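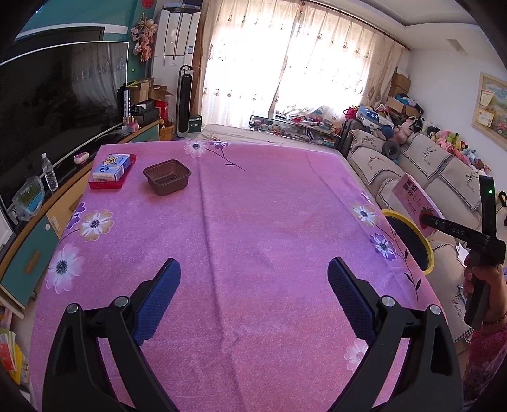

Flowered cloth on the big table, with an empty basket by the window.

Category: Get Involved / Crafts & Hobbies

Come sew with us: sewists wanted for the Saltham Mending Table

Do you have a drawer of half-finished hems and a soft spot for old coats? We'd love to meet you! The Saltham Mending Table is looking for 15 people to join our next round of evening sessions, starting in January. You don't have to be good at it. Several of our regulars couldn't thread a needle when they first walked in, and one of them (hello, Dumisani) has just relined a whole winter jacket.

We meet once a week for 7 weeks. Each evening begins with a short demonstration by Naledi Xaba, who has been altering clothes for most of her life and can tell you why your zipper is sticking from across the room. After that it's open mending until we're all tired. Bring whatever needs work: jeans, curtains, a stuffed rabbit with one ear. Last time we got through around 130 pieces, and the socks alone took two evenings!

What we'd ask of you:
- come to at least five of the sessions
- bring one thing of your own to fix and be willing to help with someone else's
- be 16 or older
- tell us about any allergies to wool or dyes

Machines, thread, patches and a frankly silly number of buttons are provided. If you prefer your own scissors, bring them and put your name on them. There's no fee, and tea is on us.

We also need two people who already sew with confidence to sit with beginners. If that sounds like you, say so when you write, and mention what you most enjoy making. Darning experience would be wonderful, as Naledi can't be at both ends of the table.

To sign up, send a few lines to Nomvula Khumalo at the Saltham front desk, or leave a note there with your phone number. Tell her what you'd like to mend first. Places go in the order we hear from people, and she'll write back either way with the address and parking details.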